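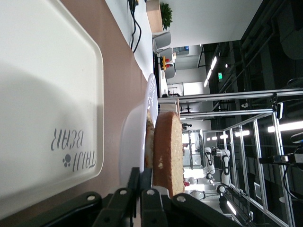 I have been waiting months to write this one. The four-segment gripper from Ghumman finally got a proper run against our old two-jaw Zodomum, and the thing I most wanted to try it on was sponge cake.

Cake is a wonderful test object! It's light, it squashes, it sheds crumbs, and it keeps a perfect record of every mistake you make. Close a hard jaw on a wooden block and you learn very little. Close it on a thick slice of sponge and you can read the whole grasp afterward from the dents. I also like that it changes through the day. A slice cut at nine in the morning has a soft face and a springy crust, and by four in the afternoon it's a different material (stiffer outside, much more willing to crack).

The plan was simple. Pick up a slice, stand it in a clear plastic container, let go, back out. I did 40 tries with each gripper, same arm, same wrist camera, same starting pose. I dropped one Ghumman run from the tally after I bumped the table halfway through, so that side is 39.

The Zodomum first. It's a good gripper and I've used it for years on bottles and small boxes. On cake it has one real problem, and that's the way it closes. You set a force, it ramps up to it, and the last bit of travel comes in a little jump. With the force turned down as far as it goes I still got two neat rectangular prints in the crumb. Turn up the closing time and the jump gets smaller, but then each pick takes so long that I wandered off to refill my coffee during the runs. It placed 22 slices that I'd be willing to serve to someone. The others were edible, let's say.

The Ghumman has more joints to worry about, and I expected to spend a week on tuning. It took an afternoon. The rounded fingertips spread the load much better, and the segments settle against the slice a little at a time, so if one edge of the cake is thicker than the other you don't get all the pressure in one spot. I sent it position steps of 200 milliseconds at first, then 400, and 400 was much kinder to the crumb. Final count was 34 good ones out of 39. I was grinning like an idiot by the end.

Now the parts I didn't like. The ridges and joints between the links collect crumbs, and you really do have to brush them out. I skipped it once and the next close was visibly uneven. It's also bulky. Going into a container with a slice already in there is tight, and all five of my bad placements came from brushing something on the way out, after the grip itself had gone fine. The Zodomum's slim jaws win that part easily.

The wrist camera deserves a few words too. Ours is mounted a quarter turn off from the table, which doesn't bother the software at all but takes me about ten minutes to get used to every single time. Clear plastic is hard for it. The walls throw white highlights, and the detector kept deciding the rim was somewhere else until I had it look for the cake first and work outward from there. I'm running all of this through the Rusummont controller, and being able to change the closing profile without restarting the arm saved me hours.

Next up is layer cake with filling, which scares me a bit. There's a group in Wusdale that does soft pastry with suction and I'd love to compare notes. I also want to try the Zodomum with rounded pads printed for it, since I suspect a good part of the gap is just fingertip shape. If you've done that already, please leave a comment and tell me which material you used for the pads.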